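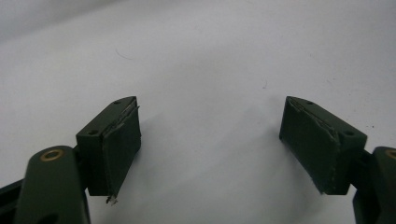
Frayed edges and how to cover a small pad again

Rebane Workshop Letter, 18/11/2020

Dear members,

In the last letter I promised to write something on coverings, and several of you reminded me of it, so I will keep my promise now. My subject is the thin layer of fabric or tape which we put around a block, a handle or a clamp jaw. It is a small thing and most of us do it in a hurry. After some months it begins to lift at one corner, then the threads come out, and then we pull at them with our fingers, which makes everything worse.

The green pads at the top of this letter show the usual places very well. On the left one the upper edge of the covering is slightly lifted and a little scrap of white sticks out at the bottom corner. On the right one the wear goes along the upper border and down the rear side. I have seen the same on my sanding blocks at home. The flat middle of a covering can stay good for years, but the edges and the corners are the places where the trouble starts.

First, decide if you want to repair or to replace. If only one thread is loose, please do not pull it. Cut it close with small sharp scissors and leave the rest in peace. If the edge is lifted but still clean underneath, a very small amount of glue, put in with a toothpick, can be enough. Press it with a clamp overnight and put baking paper between, otherwise you will have also the clamp in your covering. If there is dust under the edge, glue will not hold and it is better to begin again.

For a new covering I remove everything, also the old glue. Warm it a little with a hair dryer and go slowly. A plastic scraper is kind to the paint, a metal one is not. Afterwards I wipe the block with alcohol, but please try this first in a hidden place, for some paints become soft from it.

Then make a pattern from paper. Wrap the paper around the block, fold it sharply at the edges and mark where the folds are. Areeba Gondal taught me to mark also the screw holes on the pattern, so that afterwards you do not have to search for them with a needle. If the block has a slanted top, cut the paper a bit too large and trim it on the block, because a slope is always longer than one thinks.

Where the two ends meet is a question of taste, but I would never let them meet on the face that does the work. Put the seam at the back or on the side that touches nothing. Round the corners of the material with scissors before you glue. A square corner lifts very early, a round one stays down much longer. With woven fabric I brush a thin line of glue along the cut before I cut it – this keeps the threads together.

About color I have received two letters. Gaetano Lo Presti likes the covering in the same color as the block, as with the green on green here, and he finds it calm to look at. Hawi Abdella prefers a strong contrast, so that she sees the wear early. I am on the side of Hawi for tools and on the side of Gaetano for furniture.

We have 36 pieces of remnant fabric in the flat drawer under the window, mostly cotton and a little felt. Members may take from them freely, but please cut from the side and not from the middle. The good scissors are for fabric only. I found them last week with tape glue on both blades and cleaned them for a long time.

In March I would like to write about leather, if somebody can lend me a piece that is already old.

With kind greetings,
Elīna Rimkutė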